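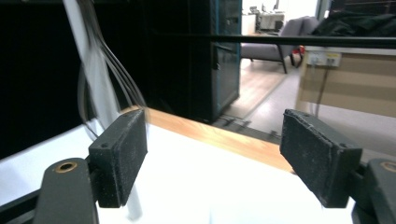 About Haltard Stays

Haltard Stays looks after short-term rental homes in and near Lititz, Pennsylvania. We take bookings, clean, do the laundry, handle small repairs and answer the phone when a guest can't get the heat to come on. The houses and apartments belong to local owners. We don't own any of them.

How we started

Fasil Negash moved to Lititz to be near his wife's family and bought a brick twin house with a one-bedroom apartment on the third floor. He listed the apartment one February, expecting a quiet first season, and had it booked most weekends by spring. The woman next door asked if he would do the same for her mother's cottage. Then her cousin called. By the end of the following year he had given up his job in hotel purchasing and rented a small office over a shoe repair shop.

We now manage 88 rentals. Most are apartments and small houses within walking distance of downtown. The rest are farmhouses and converted barns out in the county, including Grornano, a stone farmhouse that sleeps twelve and is our most requested place for family reunions.

The name Haltard comes from the street Fasil lived on before he moved here. It has no connection with the area, and we do get asked.

What guests can expect

Every rental has a listing page with the floor plan, the bed sizes and the number of steps to the front door. If a bedroom is in a loft or has a sloped ceiling, the page says so and gives the height. If the parking is on the street, it says that too. We would like you to pick the right place the first time.

Check-in is at 4 p.m. and check-out is at 11 a.m. Early check-in is often possible outside the summer months, so call the day before and ask. Door codes are sent by text and email on the morning of arrival.

Sheets, bath towels, dish towels, soap, paper goods and coffee filters are included. Coffee is not. Kitchens have pots, pans, plates and a working can opener, and if something has gone missing we will bring a replacement the same day.

The cleaning fee is shown with the nightly rate before you pay. We don't ask guests to strip beds or run laundry. Please wash your dishes and take the trash to the bins outside.

Pets are welcome at many of our homes but not all of them. Use the pet filter on the search page, or ask us. Service animals are welcome everywhere.

What owners can expect

We charge one management fee, a percentage of the rent collected, and it covers listing, guest messages, pricing and inspections. Cleaning and laundry are paid by the guest. Repairs under $345 we go ahead and do, then send you the receipt. Anything over that, we call first.

Owners get a statement by the 3rd of each month and can block out dates for their own use at any time, as long as nobody has booked them. There is no limit on owner stays.

We turn down some properties. Usually it is a matter of township rules on short-term rentals, and sometimes the house is too far out for our cleaners to reach between an 11 o'clock departure and a 4 o'clock arrival. We will tell you which it is.

The office and the crew

The office staff is small. Fasil still does the first walk-through of every new property himself, with a tape measure and a flashlight. Cleaning and maintenance are done by our own employees, paid by the hour, drive time included. A few of them have been here since the cottage.

For bookings and owner accounting we use a program called Vídalín. Guests will see that name at the bottom of confirmation emails and on the payment page – it is ours, and the message is not spam.

Getting in touch

The office is open from 8:30 a.m. to 5 p.m. on weekdays. After hours, the same phone number goes to whoever is on call. Use it for lockouts, leaks, no heat or no hot water. For a question about a future stay, email is better, and you will normally hear back the next working day.

Owners who would like a rental estimate can fill in the form on the Owners page. Please include the street address and the number of bedrooms.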